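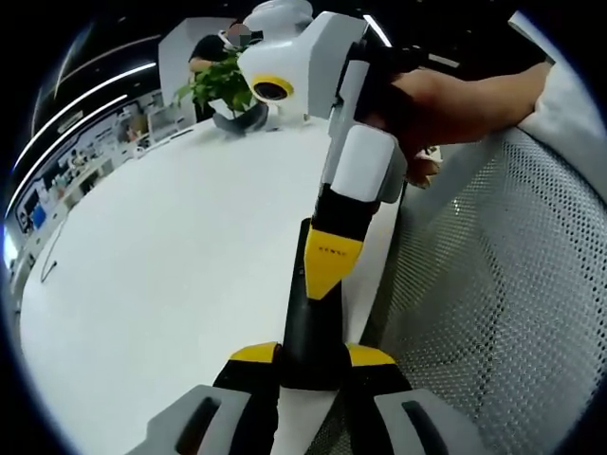 Gripper over the white table, one hand on the upper arm. The plant stays.

23 September 2019

Day 17 of being married to the Trerilum gripper. I gave it the whole morning and it took the afternoon as well.

The complaint is the same as last week. The left finger closes a hair before the right one, so whatever you pick up gets a little shove before it gets a hug. I backed off the finger screws, squared both fingers on the gauge block from the Istier kit, tightened them again, and ran 35 open-and-close cycles. Fine until cycle 35, naturally. Did it all over with the softer spring. Better, or I was hungrier and wanted it to be better.

The counter says 2840 cycles since the last cleaning. The manual says to clean at 1464. I wrote the manual.
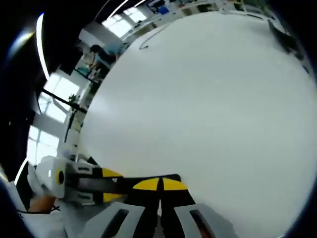
Cleaning, then. I do the jaws first with a dry brush, then the finger slots with a swab, and then I go hunting for whichever screw I put somewhere safe. Grease goes on the slide and nowhere else, a rule I have broken on every one of these units. The yellow half circles on the jaws make a decent poor man's gauge: I sight along the black gap between them and if one side looks fatter, the fingers are going back on the block. Wiped those too, with water only, after what the solvent did to the markers on the Junon unit in December.

Ordered two spare springs from Tymoshchuk, plus a third for the one I will launch across the room.

Tomorrow: right finger, new screws, the 35 cycles again. Also log the cleaning this time. Also lunch.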